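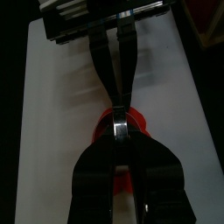

# Flurby 양팔 핸드오버 데이터 카드 (실패 구간 포함)

개요 | 고장 기록 | 파일 | 문의
데이터 > Herach > Flurby > 고장 기록

급하게 씀. 나중에 정리 예정.

에피소드 196개, 그중 실패 13개. 실패도 안 지우고 같이 올림. 양쪽 그리퍼가 은색 금속 부품을 동시에 무는 구간에서 전부 발생.

## 증상

- 넘겨주는 쪽이 안 열림. 열림 명령은 로그에 찍혀 있음
- 받는 쪽은 이미 당기기 시작 -> 양팔이 서로 버팀
- 힘 제한 걸려서 비상정지. 2번은 제한도 안 걸려서 손으로 버튼 누름
- 정지 후에도 손가락 힘 그대로 남음. 손 넣지 말것!!

## 원인 (추정)

Siregar 제어기 쪽 타임아웃. 열림 응답이 약 145 ms 늦으면 상태가 "완료"로 넘어가 버림. 8월 펌웨어부터 보인 듯. 그 전 로그는 확인 못 함.

그리퍼 손가락 마모도 의심했는데 교체해도 똑같음. 일단 제외.

## 작업대

흰 판 위에서 양팔이 마주보고 작업. 그릇, 컵, 상자, 쟁반은 판 뒤쪽 한 줄. 위치 바꾸면 재현 조건이 달라지니까 그대로 둘 것.
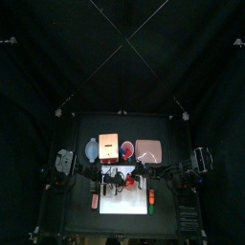
Plotthorpe: 저희도 같은 제어기인데 타임아웃만 늘리면 안 됩니다. 받는 쪽 당김을 열림 확인 뒤로 묶어야 멈춤이 사라졌어요. 비상정지 뒤에는 전원 내리고 잔압부터 확인하세요.

-> 반영 예정. 아직 테스트 못햇음. 공압 아니고 전동이라 잔압 대신 모터 전류로 확인함.

## 사용시 주의

- 학습용으로 쓸 때 `fail=1` 먼저 거를 것
- 비상정지 이후 프레임은 라벨 없음
- 힘 센서 값은 보정 전 값임. 절대값 믿지 말것
- 재현 시험은 속도 낮춰서, 버튼 옆에 한 명 대기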